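Oona Keskinen
@oonakeskinen

Right, several of you asked how the village quiz went and whether I'm still speaking to everyone. Long answer coming. Put the kettle on. (1/?)

So for anyone new here, I've been setting the questions for the Wustham quiz since the spring. It's in the back hall, starts at half seven, teams of up to six, bring your own nibbles. I took over from Jaanus Venckus, who did it for years and left me a shoebox of old question cards with no answers on them. Cheers Jaanus.

Writing a quiz is so much harder than answering one!! I had this idea I'd knock one out in an evening with a glass of wine. The August one took me the best part of a fortnight and I ended up with 80 questions, which is too many, I know that now, please stop messaging me.

The trouble is pitching it. You want everybody to get something and you want one or two that make the clever table go quiet. My gran's rule was that a good question is one where you groan when you hear the answer. "Oh I KNEW that." If people just shrug, bin it.

Things I have learned go down well: food, old telly, rivers, what year did this song come out, anything with a dog in it. Things that go down like a bag of wet sand: flags, chemical symbols, my carefully researched round on the history of buttons.

I stand by the button round. It was ten lovely questions about buttons (toggles! military buttons! which side they go on!) and the top score was three. Glória Carrilho got the three and she used to run a haberdashery, so I'm not sure it even counts.

Glória's team are called Hidayat and the Gang, by the way, and there's no one called Hidayat on it. I've asked. I got a different explanation from each of them.

Then there's the marking. Teams swap papers and mark each other's, which is how it's always been done, and which relies on people being able to read Onni Manninen's handwriting. He wrote an answer last month that was either "Norway" or "Nancy". The question was about a fjord so I gave it to him. Table four have not forgiven me.

And the appeals!! Somebody always knows a bit too much. I asked which planet has the most moons and had to stand there with a microphone while two grown men read different web pages at each other across a buffet.

New rule after that one: what's on my card is the answer, even if my card is wrong. Santeri Heiskanen said that was "a bit much" and I said Santeri, you can write the next one then, and he went and got himself another crisp sandwich.

On the subject of phones. We don't collect them in, we just ask for them face down on the table. I'm not daft, I know what goes on in the loos during the music round. If your team jumps from second last to full marks after a wee, I've noticed.

The music round itself is my favourite bit to put together and the one that goes wrong most. I use the Keveo speaker from the hall cupboard, and it has a habit of playing the first two seconds of each song and then thinking about it. Several teams said it made the round more exciting. I'll take that!

Oh, and the tiebreak. I've got a whole page of these now. It has to be a number, nearest wins, and it has to be something no sane person would know. This time it was how many steps I'd done the day before according to my phone. 2,612. (I was writing quiz questions all day, leave me alone.)

Closest guess was 2,500 from the Netby lot, who drove over for it and have now won twice on the trot. Their table whooped. Ours did that slow polite clapping you do at school prizegivings.

Anyway I was feeling a bit flat afterwards, going through my pictures and messages with a cup of tea, and I've decided the next one's going to be a words round from start to finish. Anagrams, missing vowels, finish the proverb, daft spellings, the lot.

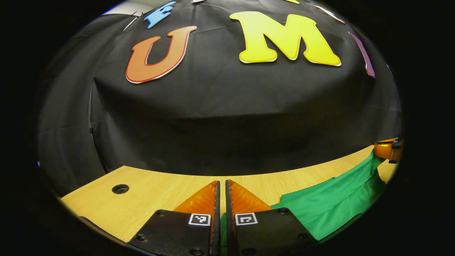 Big bright letters on black. All I can read is UM, also my answer to most of round three.

Does anyone want to test some for me? I need people who'll be rude about them. I've got a first batch of 33 and I reckon half are rubbish, but I've looked at them so long I can't tell which half.

Here's one to be going on with. Name a vegetable that turns into a different food if you take off its first letter. I've got one answer and I'd love to know if there are more. (No, it's not swede. "Wede" isn't a food, Onni.)

And another for the missing vowels lot, it's a pudding: SPTTD DCK. Far too easy, I think, but I like having one near the start that settles everyone's nerves.

Couple of people have asked about team sizes. Still six. If you turn up with seven, one of you is helping me add up the scores, and you will be paid in sausage rolls.

And yes, there'll be a proper break in the middle this time so the queue for the tea urn doesn't run into the picture round. Sorry again to everybody who missed the first five faces.

Replies are open for anagram suggestions. Clean ones please, my mum reads these.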